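つまむ夜がいちばん楽しい 冬の家飲みと、ひと口おつまみの話

12月に入ると、急に台所に立つ時間が長くなります。といっても立派な煮込みを作るわけじゃなくて、私が夢中なのは「ひと口でつまめるもの」。チーズとか、オリーブとか、焼いたれんこんとか、とにかく串や楊枝に刺さっていればもうそれだけでうれしい!お箸もフォークも出さなくていいし、片手はグラスのままでいられるし、なんなら立ったまま食べられるし(お行儀は見逃してください)。

きっかけは去年の冬、港町の路地にある「スタネラリ(Stanerari)」という立ち飲みの店でした。カウンターに大皿がずらっと並んでいて、好きなものを自分で取っていく。お会計は最後に楊枝の数で決まるしくみです。小いわしの酢漬けに青唐辛子、じゃがいものオムレツ、半熟のうずら卵。調子に乗って食べていたら2,980円でした。お腹いっぱい、ワインも二杯飲んでこの値段ですよ。帰りの電車でもう、家でやろうと決めていました。

で、やってみると意外に難しいんです。最初の失敗はミニトマトと生ハムとモッツァレラ。欲ばって大きいまま刺したので、口に入れた瞬間にトマトがはじけて、白いセーターに見事な水玉模様ができました。それ以来、ひと口ものは「ちょっと小さいかな」くらいに切っています。

もうひとつは刺す順番。下にくるものがやわらかいと、皿の上でくたっと倒れてしまう。かためのパンやきゅうりを土台にして、真ん中にやわらかいもの、てっぺんにオリーブ。これで見た目もしゃんとします。甘いほうなら、いちごとマシュマロの組み合わせが好きです。ふわふわしたものは、楊枝をゆっくり回しながら入れると形がくずれにくいですよ。

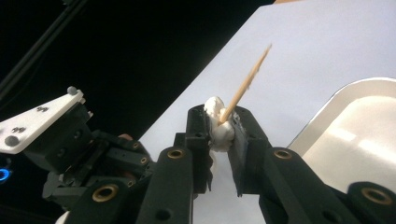 楊枝と竹串、どちらをそろえておけばいいの?

まずは楊枝だけで十分です。具が二つまでなら楊枝、三つ以上重ねたくなったら竹串を買い足す、という順番で困ったことがありません。

さて、おつまみの相棒も考えたいところ。今年いちばん通ったのが「ティッカネン(Tikkanen)」という食材店で、ここのにしんの甘酢漬けが瓶入りで595円。これがもう、ゆでたじゃがいもと一緒に刺すだけで立派な一品になるんです。仕上げにディルをちょん。ディルがなければ大葉でもいい、というか私はこのごろ大葉のほうが好きかもしれません。

飲みものは「ウヴベルグ(Uvberg)」の辛口シードル、一本2,131円。家飲みにしてはちょっと背伸びの値段ですが、酸っぱいものにも脂っこいものにもすっと寄りそってくれるので、これさえ冷えていれば献立に悩まずにすみます。飲まない人には、りんごジュースを炭酸で割ってレモンをしぼったものを。こちらも酢漬けとの相性がすごくいい。

器はあまり増やさないようにしています(と言いながら増えているんですけど)。山盛りの大皿より、浅めのトレーに少しずつのせて、なくなったら次を出すほうが、最後のひとつまでおいしそうに見えます。色が白っぽければ、トマトの赤もきゅうりの緑もよく映えて、盛りつけの腕に自信がなくても助けてもらえる。余白はけちらず、たっぷりと。

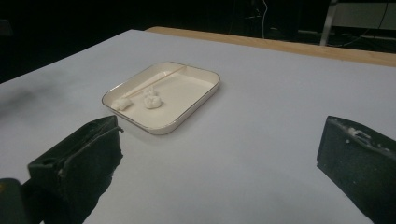 買い出しは夕方四時、が私の決まり

早すぎると冷蔵庫に入りきらず、遅すぎるとパン屋の棚が寂しくなる。夕方四時に家を出て、最初に寄るのが駅裏の「ラステオ(Rasteo)」です。細めのバゲットを一本、それから気分で黒オリーブのパンを半分。薄く切って軽く焼いておけば、あとはのせるなり刺すなり、どうにでもなります。

帰ったらまずシードルを冷蔵庫へ。次に時間のかかるものから順に、といっても卵をゆでるのとじゃがいもをゆでるのと、そのくらい。六時にはもう味見と称して一杯目が始まっています。

余ったおつまみは、翌朝ぜんぶ串から外して粗く刻み、卵でとじてしまいます。オリーブの塩気がちょうどよくて、これを目当てにわざと少し多めに作ることも。パンの残りにのせて、濃いめのコーヒーと一緒にどうぞ。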